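### 3.2 The shared-workshop build

We put the Mutora arm together over 8 evenings at a shared workshop, and we are fond of it in spite of its habits. The printed parts are white and full of perforations, which saved us plastic, and the red and black servo leads were left long so that the upper joints could turn freely (Figure 3). 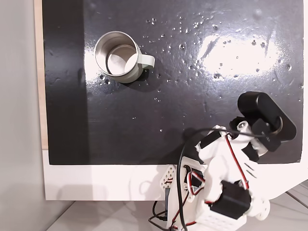

**Figure 3.** The Mutora arm at the glossy black board, with a steel mug and scattered water droplets.

Glare was the hardest part of working over a surface like this one, and we spent more time on it than we had planned. Of the 466 trials we logged, we set aside up to 7 per session for lighting checks alone, and we would gladly do the same again on a Saturday with the blinds open.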